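Home Contents Chapters Glossary Index

Chapter 3
Pattern, Repeat, and the Claims Made for Them

Reading time: 9 minutes

Adwoa Baidoo

Most books on surface pattern begin by telling you that people have always decorated their walls and floors, and that this proves something about human nature. I doubt it proves much. People have also always left walls bare, and those walls don't get a chapter.

Medallions on the walls, flowers underfoot:

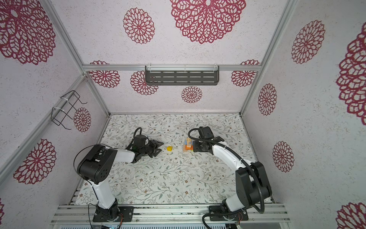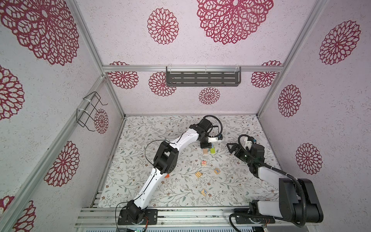
What we can study is narrower. A printed pattern is a unit of design that gets used again. The unit is called the repeat. Its height and width decide how the pattern joins, how much of it is wasted in cutting, and whether a seam will show. These are plain matters that can be checked with a tape measure, and this chapter stays close to them.

The trouble starts when writers move from measuring a pattern to saying what it does to people. You will read that large motifs "shrink" a room, that leafy prints are calming, that dark red stirs the appetite. Students copy these lines into their notes as if they were settled. Ask where they come from and you usually end up at a sales brochure.

Take the Brarkeo survey, which still turns up in design courses. The firm asked 132 shoppers to look at sample boards and say which made them feel "at home." Small florals won, and the company, which sold small florals, announced that they made a house more welcoming. The shoppers had looked at each board for up to 3 minutes under store lighting. None of them had lived with any of it. I would accept the survey as evidence about sample boards.

The Essien trial was better planned. It compared plain and patterned waiting rooms in the town of Clukard, beginning in May, and kept a log of 3380 visits. The patterned rooms got slightly kinder comments. They had also been freshly papered, while the plain rooms had their old paint. Was it the pattern or the clean walls? The report spends one paragraph on this and moves on. You should spend longer.

None of this means pattern has no effect. Scale matters when you are trying to hide a stain or a bad joint, and a busy print will do that better than a flat color. Mixing two patterns can work or fail, and the usual advice (share a color, vary the size) is sensible enough. It is still advice. Soma, whose handbook many of you will have used, calls it a law and gives 100 pairings that obey it. The pairings that disobey it and look fine are left out.

Before you read on, find a patterned surface near you and mark off one full repeat. Beginners often stop too soon, at a motif that looks the same but faces the other way. Measure again from a different starting point. If the two figures disagree, one of them is wrong, and you will need the right one for Section 3.1, where we work out drops and half-drops.

Contact the publisher | Copyright, all rights reserved | Page updated 17/12/2018 | Back to top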